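Upland Politics Board > Parliament and Procedure
Thread: Can the Carkus district caucus remove its own chair?

Posted by tallyclerk, 2021-08-28
I'm trying to get a straight answer on this. The Carkus caucus has 13 members in the provincial assembly. The current chair, Anselmo Carhuamaca, was elected in March for a two-year term. A few members now want him out over the water bill vote. I read the caucus rules and there is a section on electing a chair, a section on filling a vacancy, and nothing on removal. So can they do it or not?

Reply by Pasto_Reader
If the rules are silent, the general assembly rules apply. Those say any body that elects an officer can remove that officer by the same vote. Simple majority, so seven members.

Reply by mathias_ward3
I don't agree with that. The assembly rules cover standing committees. A caucus is a private group that happens to meet in the building. It has no budget line and it doesn't report bills. The Mathias caucus had the same fight years ago, and the clerk's office refused to give an opinion because it said the matter was outside its job.

Reply by Pasto_Reader
The clerk not giving an opinion doesn't mean the rules don't apply. And the Mathias people did remove their chair in the end.

Reply by mathias_ward3
He resigned. They had a letter with enough names on it and he left before the meeting. That's different from a removal vote.

Reply by oldgallery
I covered the assembly for a local paper back then and mathias_ward3 has it right. The letter was never read out. The chair stepped down the night before -- and the caucus changed its rules at the next meeting so that 3 members could call a confidence vote in writing. Carkus never copied that change, as far as I know.

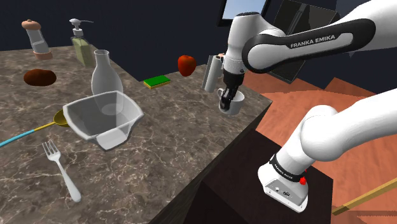
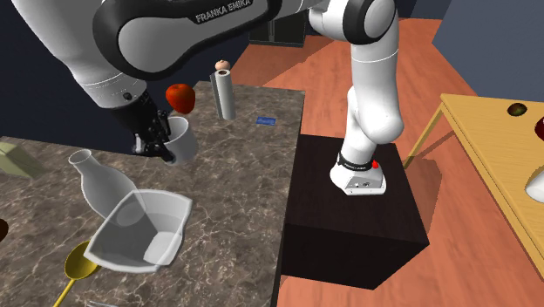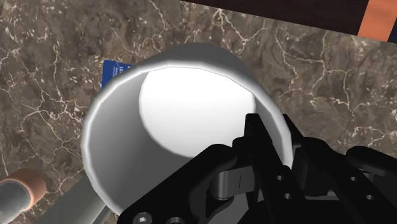
More in Parliament and Procedure

Reply by tallyclerk
Thanks, that helps. So the choices are to amend the rules first and then vote, or send a letter and hope he goes. Does anyone know what it takes to amend? My copy says 65 percent of members, which comes out to nine people.

Reply by truvurero_north
It's 65 percent of members present, not of all members. Check the version on file at the Truvurero office. The one that gets passed around by email is older and leaves out the word "present." It matters a lot if a few people stay home.

Reply by Pasto_Reader
Then they could amend and remove in the same meeting.

Reply by truvurero_north
No, an amendment takes effect at the meeting after. Same document, near the end.

Reply by hillroad335
I live in the district and I think this is a poor use of their time. The water bill passed by a wide margin and one vote from Carhuamaca would not have changed it. Our road petition had 335 signatures and we still haven't had a reply from any of them.

Reply by mathias_ward3
Fair complaint, but the chair sets the caucus agenda. If your petition is stuck, that's partly on him.

Reply by hillroad335
Maybe. The last chair didn't answer us either.

Reply by tallyclerk
I'll ask for the filed copy and post the amendment section when I have it. If truvurero_north is right about "present," I'd like to know what the quorum is too. My copy just says "a majority."

Reply by oldgallery
It was seven when I was there. Ask whether members on the phone count -- they used to argue over that every session.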